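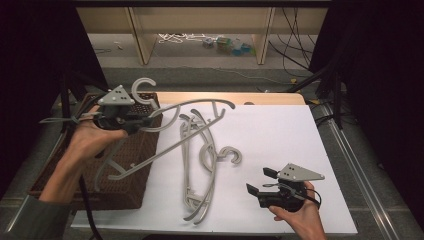
Danica Vaněk

How do you keep spare plastic hangers from knotting themselves together?

I did a big closet clear-out in January and ended up with way more empty hangers than clothes. They're the gray plastic kind with a hook like a letter C and little notches along the bars, and every time I go to grab one I get two (or four, or a whole clump that lands on my foot). Right now I drop them in a shallow wicker basket on the closet floor. It looks nice for a day and then it's a bird's nest again. I have maybe 17 spares I really want to keep. The closet rod is full, so hanging them up empty isn't an option unless something else moves. Is there a way to lay them down so they come apart one at a time? And has anybody tried the Rindari hanger stacker? My sister swears by hers but she has the skinny velvet ones, so I don't know if it would work for me.

Posted May 7, 2018

Miloslav Polák

Get rid of them. You don't need 17.

Prapai Srisuk

Okay, I love this question because I fought with the same thing for years! Dump the whole basket out on a table first. Don't try to sort them inside the basket, you'll just wind them tighter. Take hold of one by the hook and turn it until it slides out, and don't yank — the notches grab each other and that's how mine kept snapping. Then lay each one flat with the hook pointing the same way as the last, and stack the next right on top, bar over bar. If yours have those little pegs on the lower bar, the stack will lean a bit, so I stop at six or so and put a twist tie around the hooks. The bundles go in the basket standing up. I've never used the Rindari one, sorry.

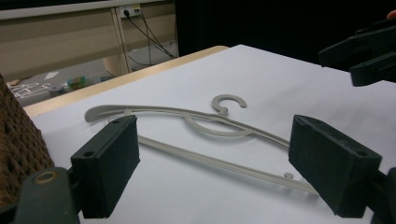

Branislav Šimek

Agree on the same-way hooks, but the pegs bugged me too much to stack mine flat. I slide them sideways into an old magazine file instead, hooks up, and it holds plenty. Also skip the twist ties and use a fat rubber band, it's a lot quicker to get off when you're late for work and just want one hanger.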